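Covering and Marking Out a Work Table with Kraft Paper

A paper cover protects a tabletop from scuffs, glue and pencil, and with tape lines added it becomes a layout surface where items can be set down in the same place every time. The notes below cover paper weight, fixing, marking the grid, and upkeep. 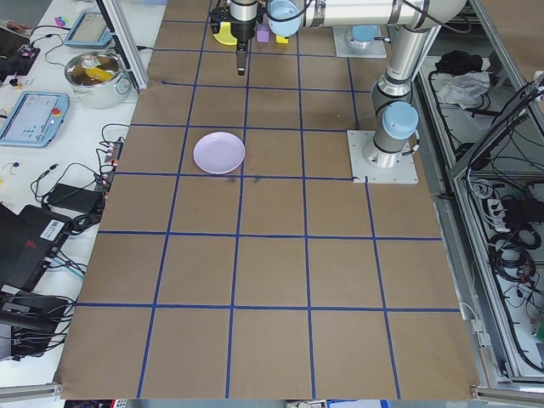
Kenna Moffat wrote in to ask whether the grid should be drawn in marker first and then taped over, as she had done on her sewing table, because the marker had bled past the tape within a week. It should not. Marker ink spreads along the fibers of uncoated kraft paper and will show on both sides of a narrow tape. Use a hard pencil, press lightly, and make only short tick marks at the edges of the sheet. The tape is then stretched between ticks and no line is needed under it.

Choosing the paper

Kraft paper is sold by weight and by roll width. Light packing paper wrinkles as soon as tape is pulled off it and tears at the corners of the table. A heavier grade, of the kind sold for floor protection or pattern drafting, lies flatter and tolerates repeated wiping with a barely damp cloth. Draltura sells a heavy roll that is 49 inches wide, enough to cover most tables in one piece. If a seam cannot be avoided, butt the two edges together and tape the joint from underneath. An overlap leaves a ridge that will rock a plate or a small box.

Brown is the usual choice. It hides pencil marks and light stains, and it gives enough contrast for pale dishes and for dark tape. White paper shows every mark. It is useful only where colors must be judged accurately, such as when sorting thread or paint chips.

Flattening the sheet

Paper straight off a roll has a curl. Unroll it with the curl facing down, weight the corners, and leave it overnight. If it must be used the same day, roll it loosely in the opposite direction around a cardboard tube for an hour. An iron on low heat without steam also works, provided the paper has no coating. Test a corner first.

Humidity changes the size of the sheet. In a damp June the paper on our own bench grew enough to lift in the middle, and it settled again when the weather dried. Fix the sheet along two opposite sides only and leave the other two free to move. If a bubble persists, release one side, smooth from the fixed side outward with the edge of a ruler, and press the tape back down.

Tape for the grid

Three properties matter: the tape must be thin, it must contrast with the paper, and it must come up cleanly. Painter's tape meets all three for short use. Left down for months, the adhesive hardens and brings paper fibers with it. Vinyl tape stretches as it is laid, then shrinks back, and the line drifts at the ends. If vinyl is used, lay it without tension and press it down in short lengths.

Dark blue or black reads well on brown. Cisell narrow masking tape in navy has worked without trouble here. Avoid yellow and tan.

Laying out the cells

1. Decide the cell size from the largest item that will be placed in a cell. For dinner plates, allow the diameter plus a finger's width all around. Square cells are easier to lay out and can be used in either direction.

2. Find the center line of the sheet and work outward from it. Starting at one edge pushes all the error into the last column.

3. Mark ticks along opposite edges from a single tape measure laid flat. Do not step a short ruler along the edge. Each step adds a small error.

4. Check the diagonals of the outer rectangle before laying any tape. When the two are equal, the corners are square.

5. Lay all the lines in one direction first. Hold the tape taut just above the paper between two ticks, lower it, and press from the middle to the ends.

6. Lay the crossing lines on top. Do not cut and piece the tape at each crossing. The small extra thickness does no harm, and the cut ends lift sooner than a continuous strip.

Four columns suit a table that one person works at from the front. More than this and the far cells are hard to reach without leaning on the sheet, which is how most wrinkles start.

Using the grid

For kitchen work, the cells serve as stations for plating, portioning or sorting small goods. Assign a cell to each item and return it there. For craft work, the same layout keeps pieces in sequence while glue sets. Parsa makes adhesive number dots that can be placed in the corner of a cell. A penciled letter does the same job and costs nothing.

Keep food off bare kraft paper. Grease soaks through quickly and leaves a translucent patch that will not come out. Put a plate or tray between the food and the sheet, and choose one with a raised rim if anything on it might roll or run.

Power strips, chargers and electronics are best kept off the paper, to one side of the table, with cables run along that edge. Cables that cross the sheet catch the tape ends.

Marks and repairs

Dark smudges gather first along the tape lines, where a little adhesive is exposed at the edge and holds dust. Remove them with a soft white eraser, working away from the tape. Pink erasers leave a stain of their own. For a sticky edge, dust with a little cornstarch and brush off.

Small tears are repaired from beneath with paper tape. If the tear crosses a grid line, lift the tape back beyond the damage, repair, and lay a fresh length. Old tape does not hold a second time.

Replace the whole sheet when the surface turns fuzzy. A bench in regular use here gets over 2 months from a sheet – less if liquids are involved. Before discarding it, transfer the ticks from the old edge to the new one. The next grid then goes down in a fraction of the time.

Storage

Store spare sheets rolled with the tape side out. Rolled the other way, the tape is compressed and buckles at every crossing. A Plelasetti drawing tube will take a full-width sheet if it is rolled tightly, though a length of drainpipe with a cap at each end is cheaper and keeps out damp just as well.

Related Items
Removing Tape Residue from Painted Tables
Drawer Liners: Paper, Cork and Felt
How to Keep Cables Off a Work Surface
Getting Grease Out of Unfinished Wood
Choosing a Straightedge for Pattern Work
Stacking Plates Without Scratching the Glaze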